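Endley Housing Repair Program
Progress report to the Trirnent Fund, period ending January
Prepared by Rukhsana Tanoli, program manager

Status

Work on the moisture and subfloor package is on schedule at the Endley site and behind schedule at Plulell. Spending to date is within the approved budget lines. No change to the scope is requested in this report.

Endley

Subfloor vents have been cleared or replaced in all ground-floor units on the north side. Uchenna Balogun's crew found that the original vents had been painted over in several places, which accounts for the high readings in the baseline survey. Moisture content in the joists has come down since then but is still above the target in the two corner units. Both corner units sit next to the old downspout, and the downspout connection will be rebuilt before any further interior work is done there.

Loggers are in place and record every 2 hours. The data set now holds 2437 readings. A fault in one logger left a gap early in the period; the unit was swapped and the affected readings are marked in the file.

Plulell

The contractor, Ojo, started late because the crawl space access panels did not match the drawings. Nnamdi Ugwu has issued corrected drawings and the panels have been recut. Vapor barrier installation is complete in seven units. The remaining units depend on delivery of the wider sheet, which the supplier now expects to ship next month. Over 2000 square feet of barrier is still to be laid.

Interior finishes

Floor finishes were left in place wherever the readings allowed it, as agreed with the Fund at the last review. Tenants' furniture stays in the rooms during logging — moving it out would change the airflow and would also add cost.
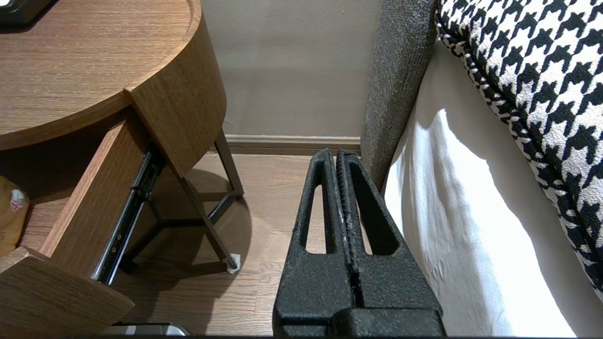 Airflow at floor level is the main open question for the next period. Adebayo Obi has proposed a second set of readings taken under and beside furniture, where air moves less than in the middle of a room. A round wooden nightstand on a wood floor is a typical case, and the method needs to give comparable results for pieces of that kind and for larger items such as wardrobes. The draft method is with Normunds Mägi for review.

Next period

Rebuild the downspout connection at Endley. Finish the barrier at Plulell, subject to delivery. Approve the furniture method and take the first readings. The updated cost table will be sent separately once Ojo's revised invoice has been checked.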